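Give me the boring gripper

Posted in: Opinion, Workshop
Filed under grippers, controllers, grumbling

I've spent most of April with a gripper in each hand, and I have opinions. If you only want the short version, buy the dull one and spend what you save on a better chair. If you've got the time for the long version, put the kettle on.

A bit of background first. We wanted to pick one hand-held gripper to use for collecting demonstrations, the sort you carry about yourself and work with your own fingers, and then copy the same fingertips onto an arm later. Three were on the shortlist: the Plumell, the Bastus and an older Gomico that had been in a drawer for ages. Everybody had a favourite before we'd even opened the boxes (mine was the Plumell, I'll admit it, because it looked lovely in the brochure).

The brochure problem

Every gripper page I read talked about force. Forty of this, 100 of that, with a nice graph going up to the right. I don't think I used any of those numbers once I'd started. What I cared about by the end of the first morning was how my wrists felt, whether the cable kept catching on my sleeve, and whether I could see what the fingertips were doing without leaning over like a heron.

The Plumell is strong, I'll give it that. It's also front-heavy, and after 40 minutes I was putting it down between every go and shaking my hand out. The Bastus is lighter and has a soft trigger that I got on with straight away. My only real moan is that the trigger has no bite point, so you can't feel when you've closed on something thin. You learn to look instead of feel, and that's a bad habit to teach yourself if a controller is going to copy you.

The Gomico? Ugly, plasticky, perfectly fine. I kept picking it up.

Soft tips or hard tips

People get very worked up about this one. I was firmly in the hard tip camp when we started, because hard tips are predictable and you can wipe them clean. Then I spent an afternoon on bottle caps, and I've gone over to the other side. A soft pad forgives you when you come in crooked, and I come in crooked a lot! It does wear, and I'd like somebody to sell spares by the dozen — a bag of 12 would do me nicely — instead of making me order a whole new finger.

What I would say is try your pads on the objects you really mean to pick up. Foam cubes tell you nothing. Find a crisp packet, or a sock, or that awful thin film that comes off the front of a new screen.

Two hands or one

I'd been told that one gripper is enough to begin with and you can add the second when things settle down. I disagree quite strongly now. So many everyday jobs need a hand to hold and a hand to do, and if you only record the one-handed version you end up inventing silly ways round it. Two grippers, from the start, even if it means buying the cheaper pair. Yes, it's twice the charging and twice the cable, and you'll walk like a crab for the first day, but the recordings make so much more sense when you play them back.

Cameras matter more than I expected here as well. From head height you get the whole job laid out, and from the gripper you get the pads up close and then whatever the tool happens to be facing. I wouldn't want to choose between them. 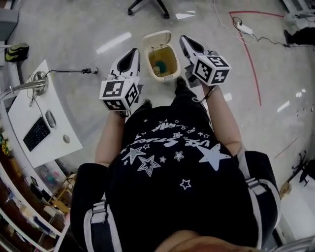

Both grippers by the flip-lid bin, then the view from a camera on a gripper.

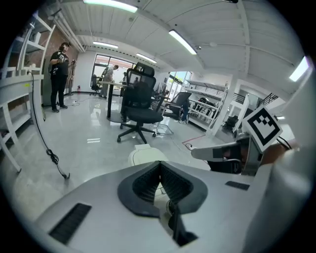
What about the controller?

I'll be quick, as this is where I know least. We ran everything through a Farías box and it did its job, once we'd stopped fiddling with the settings. The default smoothing is too heavy for my taste. Small corrections get ironed out, and small corrections are half of what a person does when they pick something up. Turn it down two notches and leave it there.

I've gone off the Plumell, in case you hadn't guessed, and I'm asking for a pair of Gomicos with the softer pads. The Bastus can come back when they've sorted that trigger out. If you've used one for longer than I have and think I'm being unfair, the comments are open until the end of the month.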